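# Koo budgeting planner and app: a review after my first layoff year

31/05/2018

I was let go from my job in December, along with most of the analysts on my floor, and one of the first things my sister did (after the hugging and the takeout) was sign me up for Koo. It is a paper planner that comes with a phone app, and it is meant for people whose income has turned lumpy or stopped. I have used it ever since, so I feel I can say a few useful things.

The idea is simple enough. You tell the app what you have in the bank, what you owe each month, and what might come in, and it gives you a number of weeks. Koo calls this your runway. Mine said 23 weeks on the first night, and I will admit I sat and looked at that for a good long while before I went to bed! But I slept better than I had all week - it was a real number, and I could do something with it.

The paper part I expected to ignore, and I ended up loving it. Each spread has a column for bills, a column for job leads, and a wide blank strip at the bottom where I mostly wrote down phone numbers and what to get for dinner. The paper is thick and takes a fountain pen well. My old Povetti planner bled through on every page, so this was a treat.

Now for the grumbles. The app only talks to certain banks, and my credit union here in Astville is not one of them, so I typed in everything by hand. It also treats severance pay as regular income unless you go three menus deep and mark it as a one-time payment. I had 2,000 dollars of unused vacation pay come through in the second month, and for a few happy days Koo believed I would be getting that forever. Their help desk, in the person of a very patient woman named Hiba Mansour, walked me through the fix over the phone and stayed on while I checked my totals.

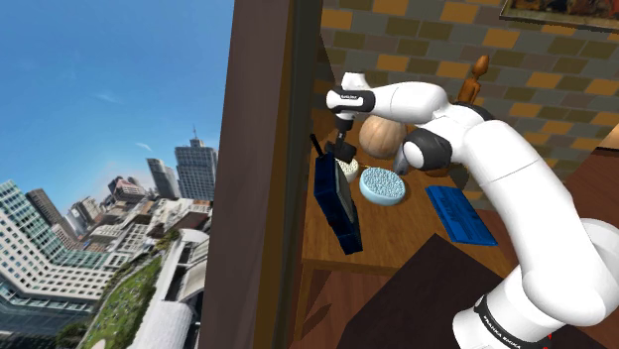 *A Franka Emika arm over a wooden tabletop, with a dark blue box tilted below the gripper.*

The price is 51 dollars for the planner and a year of the app, and I know that is a lot to ask of somebody who has just lost a paycheck. I tried Brorneck first, which costs nothing, and if all you want is a list of bills with due dates it will do you fine. It had no way to plan for a month with no income at all, though, and that was the very thing I needed. Going through my subscriptions with Koo one rainy afternoon, I found 270 dollars a year I was happy to stop paying, so I don't feel bad about the cost.

I started a new job this spring (smaller firm, shorter drive, nicer coffee) and I still fill in the planner on my kitchen counter most evenings. Four stars out of five from me, and I would go up to five if they added my credit union.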